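I finished Hepburn in two evenings, which hardly ever happens to me anymore. It's 287 pages, and I had meant to read a chapter or so at bedtime like a sensible person. The story follows a retired ferry pilot who goes back to Druvness to sell her mother's house and finds a stranger's letters in the pantry.

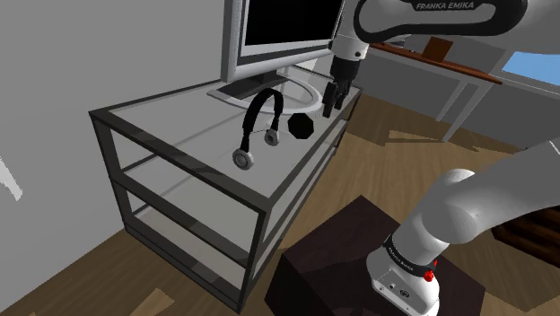

I guessed the letter writer early on and was completely wrong - so wrong that I went back and reread the first 4 chapters to see how I'd been fooled. The clues are all there! My only grumble is the trip to Lellero in the middle, which goes on a bit, although the food in it made me very hungry (I had toast at eleven at night).

If you like your mysteries slow and a little damp, with plenty of weather and tea, I think you'll be happy with this one.

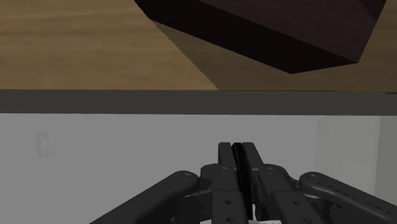 Up next

Flavach, which has been on my shelf since September. It's much longer, so please be patient with me.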